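Clarnbridge, Jenton Floor 2: Room Safety Walk-Through, September

Items marked OK need no action. Items marked ACTION go on the open list at the end. Items marked WATCH get looked at again on the next walk-through.
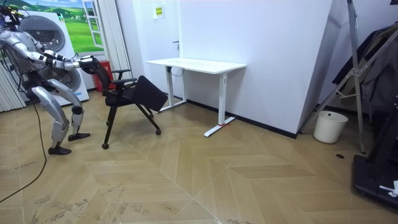 Scope is the same as last time: floor, seating, desk, appliance, walls, electrical, exits. The storage closet is on its own sheet and is not covered here. Start time 4 p.m. 21 items checked, 16 OK.

FLOOR

1. Floorboards level, no raised edges. OK
2. Floor finish. OK
Comment: Dull near the door from foot traffic. Cosmetic only.
3. Cables off the walking area. ACTION
Comment: A long black cable is lying loose on the boards. It needs a floor cover or a different route. Tape is not acceptable on this floor, it pulled the finish off in the hallway.
4. Spills, grit, loose objects. OK

SEATING

5. Office chair, black, mesh-style back: casters. WATCH
Comment: Roll the chair a few feet in each direction with nobody in it. If one wheel drags, check for hair and thread wound around the axle before ordering a replacement.
6. Office chair: armrests. OK
Comment: Both on. Bolts snug by hand.
7. Office chair: seat panel. ACTION
Comment: The panel flips up. Before the chair goes back into regular use, lower the panel, press down on the front edge and then the back edge, and make sure it stays put. The last sheet only said "seat fine" and did not say which way the panel was. Please write it down.
8. Office chair: backrest. OK
Comment: No tears in the mesh, no sharp edges at the rim.
9. Chair parked clear of the walking area when not in use. OK
Comment: It belongs at the standing desk, all casters on the floor. Do not leave it tipped against anything.

DESK

10. Standing desk, white: stable when leaned on. OK
11. Desk edges and corners. OK
12. Load on desk within the limit on the Nurnik sheet. OK
Comment: The sheet is in the binder by the door. The old one had the wrong desk on it, so throw out any copies.

APPLIANCE

13. White front-loader, upper door: closes and latches. OK
14. White front-loader, lower door: closes and latches. OK
Comment: Check the two doors separately. They have been ticked off as one line in the past and they are not one line.
15. Space in front of the doors. WATCH
Comment: The furniture is close enough that this needs looking at every time. Each door should swing fully open without touching a chair or the desk.
16. Area around the base. OK
Comment: Wiped with a paper towel along the front and the sides I could reach.

WALLS

17. Printed backdrop (hills and window frame) securely fixed. OK
Comment: Pulled lightly at the corners, no lifting. New starters should be told the window is printed. It is not an exit and it does not count as ventilation.
18. Paint and trim. OK

ELECTRICAL

19. Outlets and cover plates. OK
20. Power strips not chained together. ACTION
Comment: Two chained together under the desk. Daneshvar to supply one longer strip. Unplug the second one until it arrives.

EXITS

21. Door opens fully, exit sign lit. OK

OPEN LIST

Item 3, cable cover or new route. Measure the run first, the covers come in fixed lengths.
Item 7, seat panel check, result to be written on this sheet.
Item 20, longer power strip.

Items 5 and 15 carry over as WATCH. Keep this copy in the binder in front of the August one.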